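**Balleo** is a cold-set milk pudding from the Wurnstead district, eaten mostly in January. Also spelled *baleo* in older cookbooks. Thick, white, barely sweet, sliced like a loaf and served with seeds or stewed plums.

## History

First written mention 1809, in a household account book kept at a Wurnstead inn. Recipe not given, only the price of the milk. Probably older. By 1925 it was sold by the slice at the winter market, cut to order with a wire. Sales dropped off once packaged desserts reached the valley shops, then picked up again when the Fashola dairy started making it year round.

The name is disputed. One view says it comes from a dialect word for a shallow pail. Lakmal Nanayakkara, in *Milk Dishes of the Valleys*, argues for a family name insted, and points to three farms that carried it.

## Preparation

Whole milk, rice starch, a bit of salt, a spoon of honey. Stirred over low heat until it pulls from the side of the pot, then poured and left overnight somewhere cold. No gelatin in the traditional version. Some cooks add caraway or poppy seed, and arguments about this go back a long way.

Home batches are small, around 600 grams. The market size was 3000 grams and needed two people to turn out.

## Molds

Originally glazed clay, long and low. Clay chips and is slow to chill, so most home cooks moved to enamel and then plastic. Ridged sides leave a pattern on the finished loaf, which is considered correct in Wurnstead and fussy in Vurkevmont.
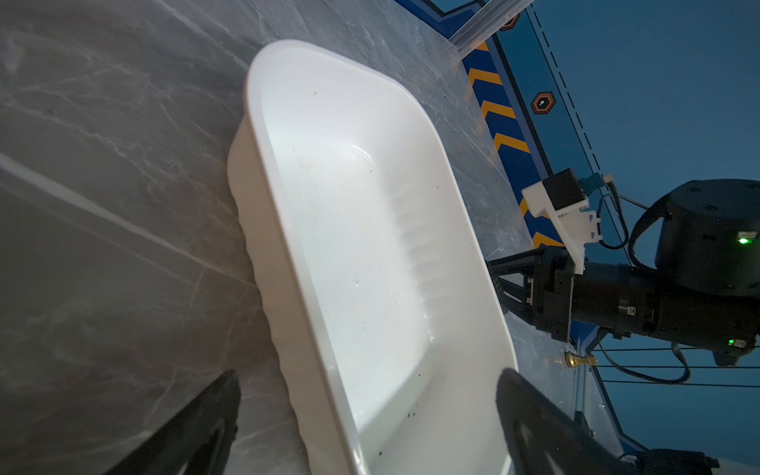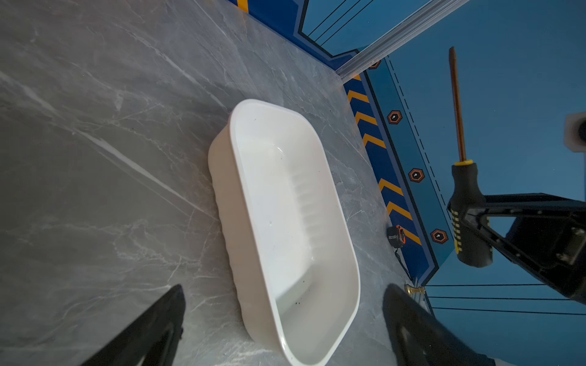 *White plastic container with rounded corners and molded ridges inside, on a marble-patterned tabletop.*

Molds are rinsed in cold water before pouring and not dried. Greasing is frowned on, it dulls the surface.

## Regional variants

- **Vurkevmont**: smooth sided, set softer, eaten with a spoon. Often has lemon peel.
- **Upper valley**: made with goat milk, darker honey.
- **Fashola style**: firmer, sold wraped in paper. Keeps four days.

Jummai Ugwu records a savory form with onion, now rare, in her survey of farmhouse suppers. Served hot, so some writers don't count it as balleo at all.

## See also

- Blancmange
- Milk puddings
- Wurnstead winter market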